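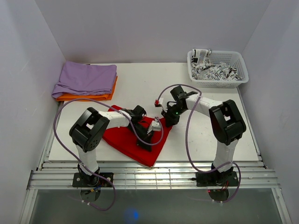 Folding Cell Attendant (two posts)
Hulitz Textile Care, Vernitz site

Hulitz washes, folds and returns clothing and linen for sports clubs, hostels and private customers. We are looking for two people to work alongside the folding arms at our Vernitz site, starting in December. The posts are permanent, 30 hours a week, and open to people already working in the building as well as to outside applicants.

What has changed

Until last year all folding at Vernitz was done by hand at the long benches. We now have a row of small white booths, each with a pair of robot arms at a table. The arms pick up a piece, open it out, fold it and put it on a stack. They do well with plain cloths and are slower with anything that has sleeves, cords or a lining.

The hand benches are still there and will stay. Shirts with buttons, anything delicate and anything the arms have given up on twice go to the benches. What has changed for the folding team is the mix of the day: fewer hours standing and repeating the same fold, more hours walking between booths, checking stacks and deciding what goes where. Some of the team like this better and some don't, and we would like applicants to think about which they would be.

No one lost their job when the booths came in. Three people moved to sorting at their own request, and one of the posts advertised now replaces a colleague who has retired.

What you will do

Load each booth with pieces from the sorting line and take away finished stacks.
Check folds against the customer's card and refold by hand where needed.
Stop a pair of arms when a garment is badly caught, free it, and start the pair again.
Write down each stop in the booth log, with the kind of garment and what went wrong.
Work at the hand benches for part of every shift.

The log matters more than it may sound. Sports tops are a good case. A red top with a striped trim and a corded edge can be gripped at the bottom, come up as two separate folds and need a person to judge whether to let the arms carry on or take it out.

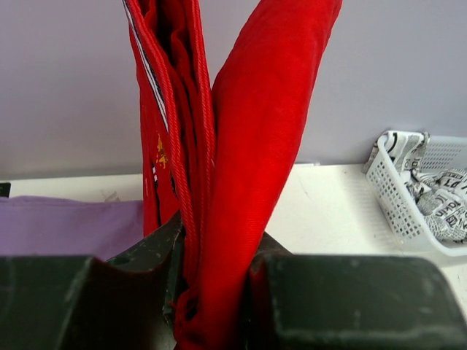 The people who run the booths make that call, and what they write down is used when the settings are changed. Gatti, the firm that maintains the arms, comes in once a month and goes through the log with whoever is on shift.

What we are looking for

You should be able to fold neatly and at a steady pace, and to stand and walk for most of a shift. Laundry, tailoring or shop stockroom experience is useful. You don't need any background in machines or computers. Training takes four weeks, the first two at the hand benches and the next two at a booth with an experienced colleague, all on full pay.

You should be willing to say when something is not working. We have moved the stop buttons and changed the height of the tables because attendants asked for it – we expect to change more.

Hours and pay

Early shift starts at 6.30 am and late shift at 1 pm, changing every two weeks. Gross pay is 1,723 a month, with a shift allowance of 230 on top. Attendants and hand folders are on the same pay grade. Work clothes are provided, and the Dadamau bus stops at the gate.

How to apply

Send a short letter and a list of your previous jobs to Graziella Palumbo, Staff Office, Hulitz Textile Care, Vernitz, quoting reference 357. A handwritten letter is fine. If you would like to see the booths before you decide, ask for Italo Lo Presti at the front desk between 10 am and noon. He leads the folding team and can show you both the arms and the benches.

Interviews last half an hour and include a short folding task. We will reply to everyone who applies.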